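Thu 20 March

I finished *The Fullari Ledger* on Sunday night, a bit after one in the morning, and I've been putting off writing about it. It's the second book with Elīna Vītola's investigator, a former customs officer named Wiler who takes small jobs in a port town and keeps getting large ones.

The setup is simple. A shipping clerk is found dead in a locked records room, and the company hires Wiler to recover a ledger before the auditors arrive. He isn't asked to find out who killed the clerk. He starts doing it anyway around page 52, and the company stops paying him soon after.

The first 200 pages are slow. Wiler interviews people, goes home, eats standing up in his kitchen, and reads old manifests. I liked this part more than most readers seem to. Vītola is good at showing a man who is tired and still paying attention. The clerk's sister, Ramanauskas, gets two long chapters, and she is the best character in the book.
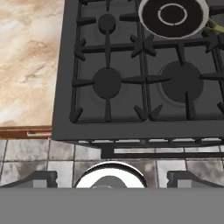
*Image: simulated render, stovetop from above*

My complaint is with the last third. There's a chase across the container yard that runs for almost a whole chapter, and I lost track of where everybody was. Then a man we met once, at a funeral, explains the ledger over several pages of dialogue. I went back and checked, and the clues are there, but they're thin. One of them depends on the reader remembering the name of a ferry.

Roxana Pacheco lent me her copy, and she disagrees with me about the ending. She thinks Wiler had to let the second suspect go. I think he was just worn out, and the author was too. My copy of the first book is 439 pages and this one is 523, and I felt the extra length.

Still, I'd read a third. If you're new to the series, start with *Brilirness*. It's tighter, and the business with Wiler's old boss won't mean much to you otherwise. I have to give this one back before April, so I'm copying out a few lines from the Ramanauskas chapters tonight. Next up is a short one, a country house thing I found at the library sale.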